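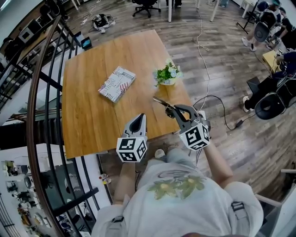

Lemon shirt at the honey-colored table. The plant stays, the book is still under review.

The Table, February 2019

Niilo Turunen believes a table can be cleared for good. I don't, and I have eaten at enough of his tables to feel safe saying so. He has been at it since September under the name Pledemura, a tidying method he picked up from a pamphlet, and the claim is that once every object on a surface has been picked up and put down on purpose, the mess does not return. The pamphlet runs to 664 pages. I would not call that a pamphlet.

The gallery is short, with one picture and the notes I made to go with it.

On the book: it has a piece of the American flag on the cover and a JUST near the top. Niilo says books go on shelves. Guangming Cai says a book on a table gets read and a book on a shelf gets dusted. I side with Guangming, though I haven't seen him read it either.

On the plant: Pledemura allows one living thing per table. I asked what happens if you own two plants and was told to get a second table, so I have doubts about how much tidying is going on.

On the wood: warm color, plank seams running the length of it, a darker edge. It's a good-looking top and I'd cover less of it myself. Crumbs love a seam, a subject on which all 664 pages are silent.

On the method: 12 steps, of which 5 are about breathing. I skipped those. My own kitchen table in Edet has had the same pile of mail on it for years and I know where everything is.

Niilo wants me to come back in September and look again. I said I would bring the mail.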